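Two hands, one cup

December was mostly cups. I had hoped to be on to the drawer tasks by now, but Elaheh Mirzaei, who looks after the training side, asked for more of the two-handed work before we moved to anything new, so I have spent the month in the small room at Drolberg collecting it.

The task is called "regrasp" on our sheet. One hand holds the cup low down, the other comes over and takes it from the top, and the first one lets go. A person does this without thinking. I do it by wearing the gloves and watching the headset view, and I think about it a great deal.

The target was 2,000 usable examples. When I wrote the first half of this post we stood at 1,137, which sounds better than it is. The early ones were all done by me, and when Elaheh looked through them she could tell. I always started with the left hand. I always paused at the same point, just before closing the second hand, and the model had picked up the pause. It would bring the hand over and then wait, for no reason it could have given.

So we changed a few things. Parvaneh Tehrani now does the morning session and I do the afternoon. She is quicker than me and less tidy — her approach angles are all over the place, and for this purpose that is a good thing. We also move the start position after every 12 examples, using a list that Rarker prints out for us (Rarker is our scheduling script, and it is older than anyone's patience with it). Before that we were choosing positions ourselves, and when I plotted them they made a neat little clump near the middle of the table.

The other change was to stop throwing away the slow ones. I used to bin any attempt where I had to shift my fingers to get a better hold. Elaheh wants them kept, with a tag, so long as the cup ends up where it should. Drops are kept too, in a separate folder. I was doubtful about the drops, but it is her model.

Labelling takes longer than recording. Each example gets a mark for first contact, a mark for when both hands are on the cup, and a mark for release. First contact is the one we disagree about. With the fingers curled round the side of a cup it is hard to say from the head view which fingertip is touching and which is only close, and Parvaneh and I were often several frames apart. We now go by the hand readings and use the video as a check.

Both hands at the cup, from the head view:
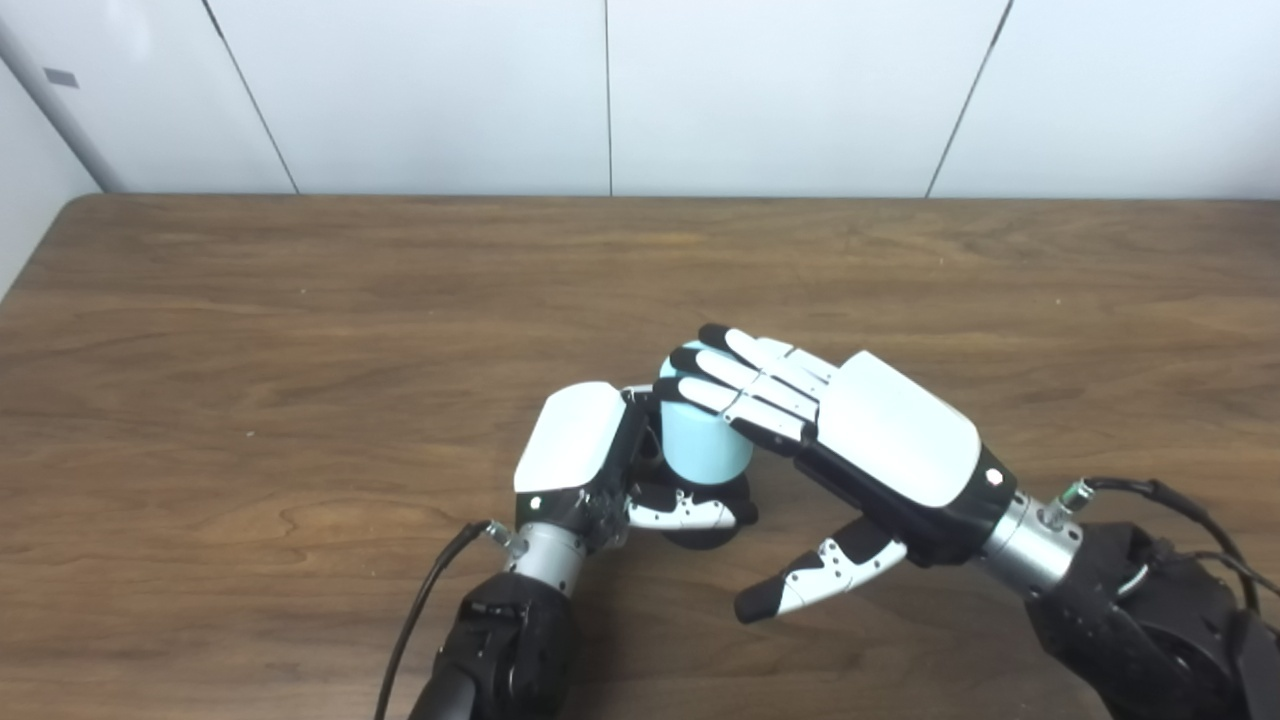
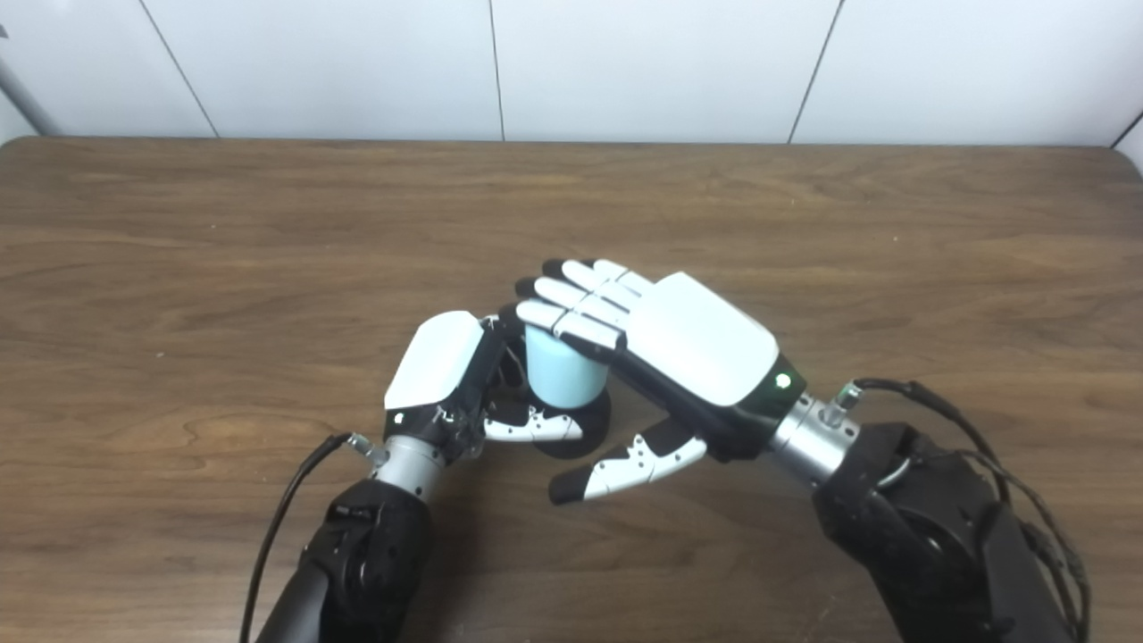 The labelling tool is Pakonel, which does the job, although it still forgets which folder you were in if you leave it over lunch. Zamani, our storage machine, filled up twice this month. I have moved the older single-hand recordings off it and that should see us through January.

We have 4 more start positions on the list, and then Elaheh will train on the full set and tell us whether the pause has gone. If it hasn't, I expect to be asked for more cups. Parvaneh would like to try a mug with a handle next. I would like to do the drawers.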